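Section 9. Boiling Sugar Syrup for Caramels

Read the safety notes in Section 2 before using the Plekuton kettle with sugar. Syrup at caramel temperature sticks to skin and causes deep burns.

9.1 Preparing the kettle

1. Set the kettle on a level counter. Lock the two rear feet.
2. Wipe the inside of the bowl with a damp cloth and dry it fully.
3. Clip the probe to the bowl wall. The tip must sit below the syrup line and must not touch the bottom.
4. Add the water first, then the corn syrup, then the sugar. Do not exceed 997 g of sugar per batch.

Caution: Do not start the paddle until the sugar is fully wet. Dry sugar on the bowl wall can cause the batch to grain.

9.2 Cooking

5. Select program 16 (Soft Caramel) and press Start.
6. When the display reads ADD, pour in the warm cream in a thin stream. The mixture will foam and rise.
7. Close the splash guard. Cooking continues for some 9 minutes.

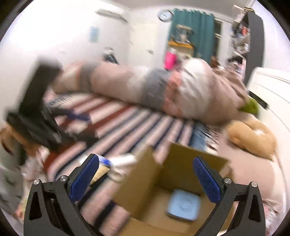
Why does the display go back to ADD after the cream is in?
The lid switch has not registered. Open the splash guard, close it again until it clicks, and press Start. The program resumes at the point where it stopped.

8. At the tone, switch off the heat and lift out the probe by its handle.
9. Pour into a lined pan at once. Do not scrape the bowl into the pan.

Note: Kettles with the older control board show error 1231 if the probe is removed before the heat is off. Unplug the kettle, wait until the display is blank, and plug it in again.

9.3 Cleaning

Fill the bowl with water to the upper mark and run the Rinse program. Repeat if hardened sugar remains around the paddle shaft. Do not use metal tools on the bowl coating.

Section revised March. Technical text: Lorcan Costello.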